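Calligraphy Brush Care: Which Tips Are Worth Your Time

Filed under: Desk and Workroom
Tue 18 April

Every shop that sells brushes also sells a list of rules for keeping them, and most of the rules end with you buying something. Brush soap. Brush conditioner. A bamboo roll to carry them in, and then a bag for the roll. I have been writing with ink for a good while now, badly at first and a bit less badly since, and I've tried most of what gets recommended. Some of it works. A lot of it I can't tell apart from doing nothing.

Washing

Cool or lukewarm water, and do it the same evening. That one is true and I have no quarrel with it. Bottled ink is worse than ground ink in this respect, and if you leave it overnight the hairs near the ferrule set into a hard plug. Once that happens you can soak and squeeze all you like and the brush will never quite close to a point again. I lost a good wolf hair brush that way in November.

Hot water is supposed to loosen the glue that holds the hair in. I haven't tested it, because I only own so many brushes, but it seems likely enough and cool water does the job anyway.

Soap I doubt. The Tarenov brush cleaner comes in a small tub and smells of oranges, and after a few months of using it on one brush and plain water on its twin I could not have told you which was which. If you have let a brush get really gummy, a drop of mild hand soap is fine. Rinse until the water runs clear, and then rinse again, because it lies the first time. Press the head near the ferrule with your fingers and more gray will come out.

Don't scrub the tip against the sink. I know the videos show it.

Drying

Squeeze the water out with a paper towel, working from the ferrule down, and shape the tip with your fingers. Then hang it up with the hair pointing down. Standing a wet brush upright in a mug lets the water run back into the handle, and after enough of that the wood swells and the ferrule end splits. I was slow to believe this. I have two split handles in a drawer.

Keep it out of the sun and away from the radiator. Goat hair in particular goes frizzy if you rush it. A big brush needs far longer than a small one, often into the next day, and the middle of the head will still be damp when the outside feels perfectly dry.

Those little plastic caps that come on new brushes are for shipping. Throw them out. Forcing one back on bends the outer hairs and traps the damp, and then you get mildew and wonder why.

Racks

You will be told you need a proper rack. You need something to hang a loop on. A row of cup hooks under a shelf does it, and so does a dowel across two nails. The Retamal catalog has a carved stand at 2,320 and a plain one at 1,000, and I can find no difference in what they do for a brush. If you like the carved kind, buy it because you like it.

What does matter is clearance. Measure your longest brush from the top of the loop to the tip, then compare it with the drop from the hook. Sellers give the overall height of the stand, base and scrollwork included, and that number is useless to you. Plenty of stands also have a decorated crossbar low down, right where a big head wants to hang. 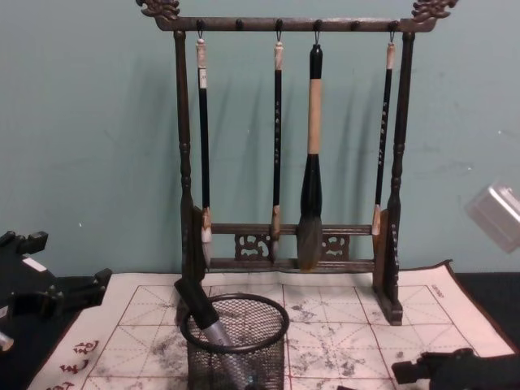
Spacing is the other thing the listings skip. A fat brush beside a thin one will lean on it if the hooks are close, and two wet heads touching dry into odd shapes. Leave a hook free on either side of the large one while it's damp, and close up the row later if you want it to look tidy.

Dust gets into carved wood and stays there. Forget the special oil. A dry, soft paintbrush from the hardware store gets into the cutouts, and a barely damp cloth takes care of the rest. Wipe ink splashes while they're fresh. On dark wood you may never see the old ones.

Check the loops

The cord at the end of the handle is usually the cheapest part of the brush. Tug each one now and then. If it's fraying, thread a new one through with a needle and some waxed thread and knot it inside the cap if the cap comes off. The Mumeck repair kit sells you this same thread in a tin, at a price I won't repeat.

Moth balls

I can't stand the smell and don't use them. Moths do eat goat hair, that much is real, but they go for brushes lying forgotten in a box. Brushes that get used every week seem to be left alone, or mine have been so far.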